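June 15, 2025

Too warm to sleep, so I may as well write this up while the kettle does its thing. Feet ache, brain is fizzing, had crisps for tea. A good day though! A properly good day, the first one in the lab since we moved everything over from the old building in December.

Dalibor Kolář was in before me (he always is, I think he lives on the 105 bus and just gets off for meetings) and he'd already started the overnight numbers plotting. I made him wait until I'd got my coat off. We've been calling the new method Vuneo, after nothing in particular, and up to now I've been the one in the group who didn't quite believe in it. The old way, Jireš, plans the whole grasp before the arm sets off and then sticks to it come what may. Vuneo leaves the last bit open. It picks a rough way in, gets the hand close, and only then decides how far each finger should curl, using what it feels on the way. It sounds like common sense when I put it like that, but we spent most of the winter getting it to stop dithering an inch above the plate like someone choosing a chocolate.

Anyway, the numbers. We have 2676 grasps logged now across the two methods, and on the smooth, lumpy things Vuneo drops far fewer than Jireš does. On boxes and tins there's nothing in it, they're as good as each other, and I'm rather glad of that because if it had won at everything I'd have gone hunting for the bug. 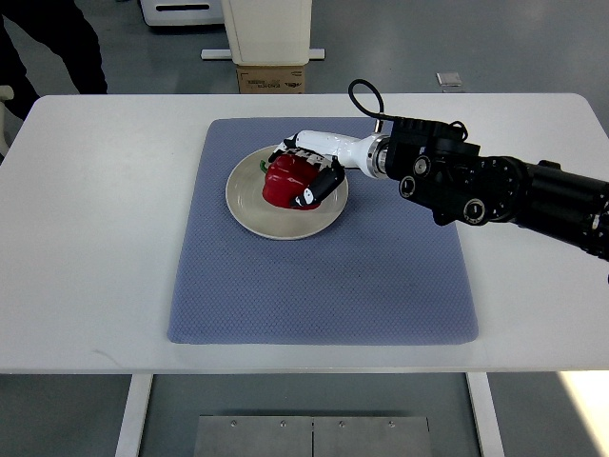 Vegetables are where the difference shows up most, and I've become a terrible bore about them. I can't go round the supermarket any more without sizing things up. A courgette is easy, an onion is fine if you don't mind the papery bits, but a pepper is a horrible shape to hold. The lobes are all different, the skin is shiny and slippery, and there's hollow space inside so you can't just squeeze and hope. Lying on its side on the plate, with the stem pointing away from the hand, it gives the fingers only those fat rounded sides to work with, and that's the pose where Jireš used to come in too flat and shove the thing along. Vuneo brings the fingers over the top and then down around the side. I've watched it so many times that my own hand does it now when I reach for my mug.

Dalibor wants to put the pepper results first in the paper. I want the boxes first, so that people see the dull tie before the exciting bit and trust us more. We argued about it all through lunch and got nowhere, then Ustach rang from the company side (well, somebody at Ustach, I never caught her name) asking whether the code would run on the cheaper controller. It will, but slowly. I said so and she didn't seem put out.

Bad things, to be fair to the day: the Cirnex logger lost 3 runs again. Same fault as before, it fills up and just stops without a peep. I've put a note on my screen to clear it before each batch and I bet I forget.

Tomorrow is aubergines. Dalibor has bought 6 and they're in the staff fridge with a label on, and I need to finish the force plots before he gets in and starts without me. Kettle's boiled. Bed after this cup.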